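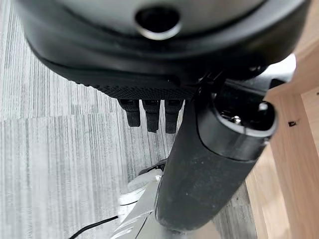 Wrist camera, no file in view. Carpet left, wood panel right.

Notebook, Monday
Si-woo Bae
Filed under: Manipulation / Two-hand tasks / Labeling

Continuing the contact-state work on the file box task. Question for the day is the same as last week: can the classifier tell which hand is carrying the load, and does it need the wrist views to do it. Tumelo wants an answer before he freezes the input format for Burnik, so I stopped tuning and ran the comparison with what we have.

States, for anyone reading this who wasn't in the meeting:

N - neither hand in contact with the file
L - left only
R - right only
B - both in contact, both loaded
T - both in contact, one of them only touching

T is the one that matters. If the planner takes T for B it releases the wrong hand and the file goes down. If it takes B for T it waits, and the episode gets slow but nothing falls. Colin has argued for merging B and T and letting the force threshold sort them out. I kept them separate for this run. They can be merged afterward from the same outputs and they can't be split afterward.

Training set is 2,905 labeled moments. Zulema and Mojtaba labeled them from the head view with the joint torques plotted underneath, and each moment was labeled by one person only. Held-out set is 600 moments, labeled by both of them separately, then compared. No episode contributes to both sets. I checked this by episode ID after the Cheon mix-up, where it was done by file date and leaked.

Three input conditions:

1. head camera only
2. head camera plus both wrist cameras
3. head camera plus joint torques

Same backbone and schedule in all three. The wrist images go through a shared encoder and are concatenated late. Torques go in as a short history of 25 samples per joint, filtered the same way the controller filters them. No augmentation on the torques. Color jitter and small crops on the images, no horizontal flip, which would swap L and R.

Head only got 386 of the 600 right. Adding the wrists made it slightly worse on the full set, by few enough moments that I would call it no change. Adding torques made it clearly better, with nearly all of the gain in T. I'm leaving the exact counts for conditions 2 and 3 out of this entry until the second seed finishes.

The wrist result surprised Mojtaba more than it did me. When a hand is away from the file the wrist image is mostly background, and the encoder finds something to use in it anyway. The frame at the top of the entry is the sort I mean: housing across the top, black cylindrical part running down the right half, striped carpet and a strip of furniture behind. There is floor texture in it and a vertical wood edge, and nothing in it about the file. The network can still learn that carpet with wood at the right goes with a certain arm pose and that the pose goes with a state. That holds inside one cabinet position and fails at the next. The held-out episodes include cabinet positions not in training, and that is where condition 2 loses what it gains elsewhere.

I could mask the background using the known hand geometry. Tried this on a small subset. The three short tabs under the housing are out of focus at that range and the mask edge wandered over them. Would need a proper calibration of the wrist mount before trying again.
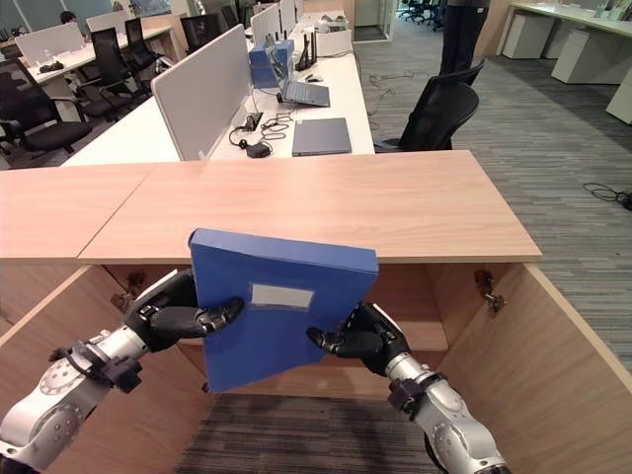 The T and B confusion comes down to a labeling definition as much as to the network, and I spent most of the afternoon on that. We wrote T as "touching without carrying," which is fine on paper. Labelers see a head view and have to decide from hand shape. With the file held upright between the hands, left on its left edge and right against the lower right side, Zulema marked B and Mojtaba marked T with the left carrying. Both are reasonable. The right hand is pressed on the side of the box, and from the head view there is no telling how much of the weight goes through it. The small white label window is near the middle of the broad face and gives a decent reference for tilt, so I asked whether tilt would settle it. It doesn't. A tilted file can be supported by either hand or by both, depending on friction.

Went through the rest of their disagreements on the held-out set. Almost all are T against B. A handful are L against T, where a hand is close to the file and contact can't be seen from above. None are L against R.

Proposed change to the labeling guide, sent to both:

- Mark contact from the image, load from the torque plot. Never load from the image alone.
- If the torque plot is ambiguous for the whole window, mark the moment U and drop it.
- Do not use the previous label as a guide. Several runs of B were clearly carried over from the moment before.

Zulema's reply: agrees with the first two. On the third she says labelers need the previous moment for context, otherwise a hand approaching and a hand leaving look the same. Fair. Changed it to "look at the previous image, hide the previous label." Bumo can hide labels with a config flag. Colin to check whether it also hides them in the side strip.

Mojtaba's reply: wants the torque plot normalized per arm. Left and right offsets differ and he has been reading the right arm as loaded when it is only holding itself up. This is worth taking seriously. If his reading is biased the same way all through training, the network has learned the bias, and condition 3 will look good partly for the wrong reason. Checked his T labels by side. They do lean toward the right carrying, compared with Zulema's. Not conclusive, they were given different episodes.

Action: subtract the gravity model per arm before plotting, then relabel a slice of his episodes blind. He offered to do the relabeling himself. I would prefer Tumelo did it, and Tumelo has agreed if it stays under an hour.

Side note on runtime. Condition 3 is faster than condition 2 by a wide margin since two image encoders drop out. No timing numbers yet, the workstation was shared all day. 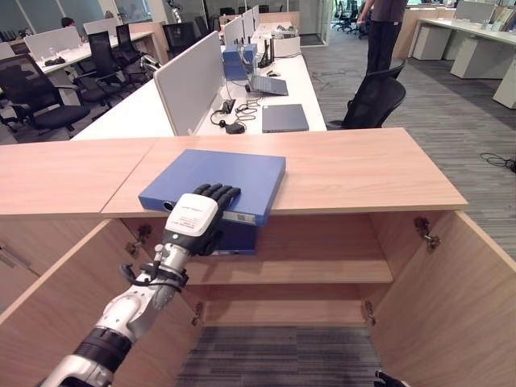

Moltham, January

Adding this in the evening, same entry. Tumelo asked for the supported case to be treated as its own state and I think he's right.

Our five states assume the load is shared between hands. On the counter it's shared between a hand and the furniture. With the file lying flat and its near end out past the front edge, four fingers over the top and the thumb side under the front, the visible grip is a full grasp by any definition we have. How much the arm carries could be most of the weight or very little, and the other hand has only its fingertips in view at the bottom right, so it tells us nothing either. Under the present guide the moment is a one-hand state. The planner reads a one-hand state as "this hand has the load, do not release." For a file resting on a counter that is conservative and mostly harmless. Going the other way, when the hand is about to pull the file clear of the edge, it expects a loaded arm and finds an unloaded one, and the feedforward term kicks. I think this is the jump Colin noticed in the lift traces.

Add state S: one or both hands in contact, surface support present. Surface support is easy to see from the head. Whether it is enough support to release is a separate question, and with that much of the file past the edge I wouldn't let a classifier answer it. Tumelo suggests a geometric check instead, comparing the box footprint with the counter edge line. The seam between the two top panels will probably be picked up by the edge detector as well, so the front edge has to be taken from the cabinet model.

The open doors are a smaller problem. From the head both inner faces show, and the hinge positions give door angle fairly well when they aren't covered. Once the file hangs over the front it hides part of the opening. Door angle should be estimated before the grasp and held, not re-estimated during it. Mojtaba's tracker re-estimates on every frame. Asked him to add a hold.

Reran the head-only condition with S split out, using a quick pass of labels by me alone. Overall count didn't move much. The L and R errors dropped and most of what was left is T against B again. I don't trust this yet: I made the labels knowing what I hoped to see.

To do:

- second seed, all three conditions, old labels, so there is a clean baseline
- gravity subtraction in the plot (me)
- blind relabel (Tumelo)
- label hiding in the side strip (Colin)
- S added to the guide with a few worked cases, including a file standing upright on the counter with one hand on it (Zulema)
- hold on door angle (Mojtaba)
- wrist views stay recorded but go out of the default input list until the mount is calibrated

For Burnik: head plus torques is the current recommendation. Leave a slot in the format for the wrist images. Don't remove the field, the Cheon loader breaks if it is missing.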